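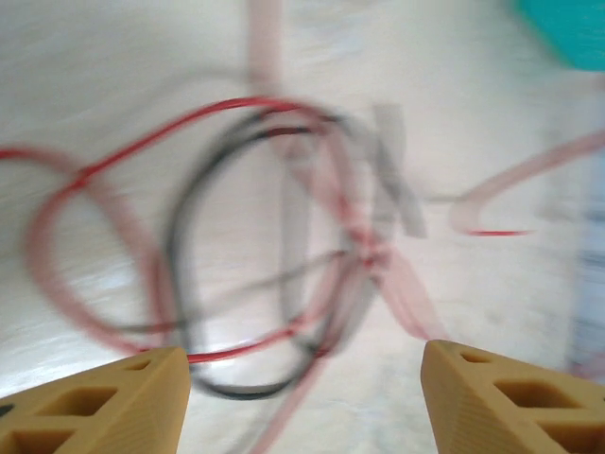
How should short lengths of hookup wire be stored?

Coil each piece loosely by itself, tie it in two places, and keep the coils in a flat drawer sorted by thickness. Longer lengths are better on a spool.

Wire Drawer, September
Photos and notes by Andri Oberholzer

This page belongs with the workroom pages and covers the wire. I had been putting leftover wire in one deep box for years, and by summer it took longer to get a piece out than to use it. In September I emptied the box and put everything into the flat drawers under the window bench. It took four evenings.

Most of the wire came from two places. One was the old model railroad, which was called Linulow after the town on the station sign. The other was a Lornetti tabletop radio that I took apart for the speaker. The rest is ends of spools.

Red and black
Thin red wire and a black one, looped over each other on a pale surface. The crossing where several strands come together is the part to work on first. Pulling on the outer loops only tightens it.

How I untangle
I start by finding one free end and feeding it back through the loops, one loop at a time. I keep the tangle flat and open while I do this. Picking the whole thing up and shaking it works for string but not for wire, which keeps its bends and hooks into itself. If there is no free end to be found I cut the worst loop and accept two shorter pieces. Anything under a hand's width goes in the copper can.

Straightening
Solid wire gets pulled once between a thumb and a folded rag. Stranded wire doesn't need it. Old stranded wire sometimes has stiff insulation that cracks when it is bent, and I throw those out without testing them.

Coiling
I wrap stranded wire over four fingers, slip it off and tie it at the top and the bottom. One tie is not enough, as the coil opens into a figure eight in the drawer and catches on its neighbors. I leave the coils a little loose. Tight ones take a set and spring up when you try to lay the wire along a board.

Ties
Paper-covered twist ties from the kitchen are fine. I tried rubber bands on an earlier batch and they had gone sticky by the time I needed the wire. Small strips of hook-and-loop tape are the nicest to use. I cut mine from a strap that came with a Gistisport bag.

Colors
Red is kept for positive and black for negative, and I don't use either one for anything else. Railroad wire broke this rule all over the place. The signals at Linulow were wired with whatever was nearest, including red on both sides, so pieces from that lot are sorted by thickness only and get checked with the meter before they go into a project.

Pairs
If a red wire and a black one are nearly the same length I coil them together as a pair. This saves time with battery holders. The last pair went to a small lamp that runs on a 2032 coin cell and hangs inside the fuse cupboard.

The drawers
Three shallow drawers, bought used from Kaufmann when the shop cleared its back room. Top is thin stranded wire, middle is solid wire, bottom is anything with a plug or connector still on it. The dividers are strips of cereal box taped at the corners. They have held up better than I expected, and I will replace them with thin wood when they stop doing so.

Labels
Masking tape folded over the tie, with the length in inches in pencil. I only measure pieces longer than 40 inches. Shorter ones I judge by eye. Ink faded on the labels in the old box, and pencil did not.

What went out
One grocery bag of cracked and cut pieces went to the metal bin at the recycling yard. I left the insulation on. Stripping it by hand isn't worth an evening, and burning it off is a bad idea in any amount.

Still to do
The speaker cable is in the hall closet and has not been touched. There is also a spool of bell wire marked 50 feet that has been used from both ends, so the mark means nothing now. I want to unroll it along the hallway and measure what is left before I wire the side door.

Next in the workroom pages: screws and small hinges.
Previous: the window bench.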